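The Long Wait for Storasow

Nov 22, 2022

There is a particular kind of person who owns a game before it exists. They have the wallpaper. They have opinions about the crafting menu. They have read the ratings board's listing for it so many times that they could recite "mild fantasy violence, comic mischief" at a funeral.

I am that person, and the game is Storasow, a farming game about a lighthouse. You grow potatoes, you keep the lamp going, and once a month a boat turns up and a man called Gkikas tries to sell you a goat. It was shown for the first time in a trailer lasting 17 seconds, nine of which were fog. I watched it on my phone in the queue at a chemist's and was lost.

The studio behind it, Fenton, is small and not very good at talking. It began on PC, where Storasow has been sort of playable since January in an early version that crashes if you plant anything on the north side of the island. The handheld version was promised in the same breath as that release, and then no further breath was drawn. The page for it on the shop is still there. It has a price, a "coming soon" and a picture of the goat.

Faced with this sort of silence, people make their own noise. The fan forum, Polora, has a single thread on the handheld version that has reached 478 pages. I've read more of them than I've read of Dickens. The early pages are cheerful, full of people planning their potato beds. By page 60 they have started examining the fog.

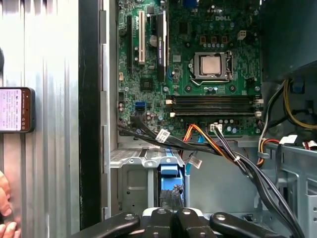
Nour Sabbagh thinks we have all gone a bit soft in the head, and told me so. She said the old PC under her stairs ran the early version perfectly well, that it had done so since the first week, and that anyone who truly wanted to look after a lighthouse could sit at a desk and do it like an adult. The handheld crowd, in her view, didn't want the game so much as they wanted to be waiting for it. She also said the goat was overpriced.

I found this hard to answer, so I changed the subject to the lamp. She is right that the PC version is there. I own it. I have played it for whole evenings, and have a very decent crop on the south side. But Storasow is plainly meant for bed, or for trains. Its days last four minutes. Nothing in it is urgent apart from the lamp, and even the lamp will give you a fair bit of notice. To sit bolt upright at a desk for that feels like wearing a tie to eat soup.

And then, last month, a rating turned up. It was found by the forum at an hour when the forum should have been asleep, and the thread put on 17 pages before breakfast. Same title, same fantasy violence, and beside it, in small grey type, the name of the handheld.
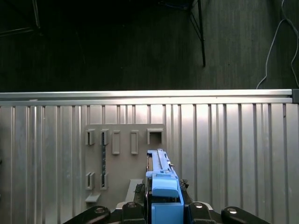

A rating is not a release date. I know this because I've been told it by strangers in capital letters. Games get rated and then vanish, or come out two years later with a different name and no goat. Still, somebody has to fill in the forms, and filling in forms is a dull job that few studios take up for fun. Fenton, asked for a comment, sent me a two-line email. The first line thanked me for my interest. The second was the same as the first, with the comma moved.

What the listing does give away is a little more about the game itself. There is mention of "brief use of a harpoon", which is new to me, and of "references to strong cider". Polora has settled on the idea of a winter festival. I lean towards a second island - there was always too much sea on that map for it to be just the one - but I accept that I've been wrong about the fog before. 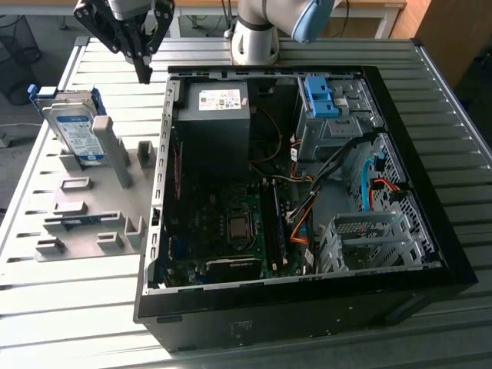 Saving is the other sore point. At present the PC version keeps one save and guards it jealously. If the handheld version can't read it, those of us with established potatoes will be starting again from a bare rock and a bucket. One Polora member has kept the lamp burning for 2119 days of game time and has asked, quite politely, whether he might bring them with him. His post has been liked by nearly everyone and answered by no one at Fenton.

I've told myself that I'll start fresh whatever happens. It seems the healthy thing to do. I have also made three copies of my save and put one of them in a drawer at my mother's house, next to the good scissors.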